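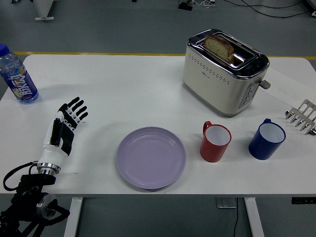
By Thilini Ekanayake
Features, December 24, 2021

The arm is the cheap part. Anyone who has put together a budget for a robot workbench will say so sooner or later, usually after the second round of invoices. The purchase order for the arm gets the long meetings and the signatures. The table, the cables, the spare fingers and the toaster come out of whatever is left.

Veddale, a small engineering firm that fits out benches for research groups and training colleges, has spent the past year trying to get its customers to plan the other way round. Its planning sheet starts with the job. Write down what the hand has to pick up, where it has to put it, and who will be standing nearby. Only then does the sheet ask for a make of arm.

For household work the list of objects is dull and short. A plate, a couple of mugs, a bottle of water, a toaster with bread in it. They are things a buyer can get in one trip to the shops, and many finance offices will not let a lab do that. At the Skokholm site, where a breakfast bench was planned this year, kitchen goods had to be bought through the catering supplier, on a catering code, and the form asked how many guests were expected.

The hand is where most plans go wrong. A five-fingered hand costs far more than a plain two-jaw gripper and has a great many more parts to wear out. Some buyers need one. If the work involves mug handles, toaster levers and slices of bread, there is a fair case for fingers. If the work is moving boxes from one shelf to another, there isn't, and the money would be better spent on a second gripper to keep in the cupboard.

Veddale advises customers to ask for the price of a single replacement finger before they ask for the price of the hand. Suppliers that can answer the same day tend to be the ones that keep fingers in stock. One quote the firm was shown in November listed a finger at 1,674 pounds with no delivery date at all.

Then there is the table. Buyers tend to treat it as furniture. It needs to be stiff enough that it doesn't move when the arm stops suddenly, and it needs room underneath for whatever has to be mounted there. Leg positions matter too. A good table with legs in the wrong place can cost a day of drilling and a new set of brackets. Veddale puts 3,400 pounds in its sheet for a table, fixings and floor marking, and says customers often try to halve it.

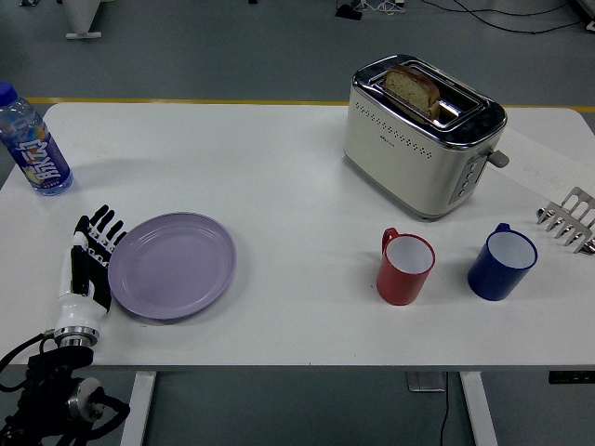 Ekanayake, you are too kind to the people who write these budgets, was how a reader at Pludville began a letter after our last piece on equipment buying. The table had never been the trouble there, the letter went on. The trouble was that all the money had to be spent in one financial year, so the hand was bought first, to be safe, and sat in its case for 7 months while the room was rewired.

It is a fair complaint, and it comes up often. Grants and capital budgets reward early spending. Warranties start on delivery, so a hand that waits in its case uses up its cover without lifting a mug. Some suppliers will agree to start the warranty at commissioning, but the buyer has to ask before signing, and the agreement has to be on the order.

Staged delivery is the other answer. The order is placed and paid for in one year, the table and power arrive first, and the arm and hand follow when the room is ready. It needs a supplier with storage space. Expect a charge.

Running costs get the least attention. Veddale suggests setting aside 1,000 pounds a year for small things: cables, screws, fingertip covers, crockery, bread. Cables are the biggest item, as anything that bends with the arm all day will wear. Crockery is cheaper than people fear, particularly if the plates are plastic.

Staff time should have its own line. Someone has to put the objects back between runs, and on a busy bench that can be most of a working day. Skokholm left it out of the first draft and put it in the second, where it came to more than the table.

Veddale's sheet is being revised for the new year. The main change is a box for the width of the doorway.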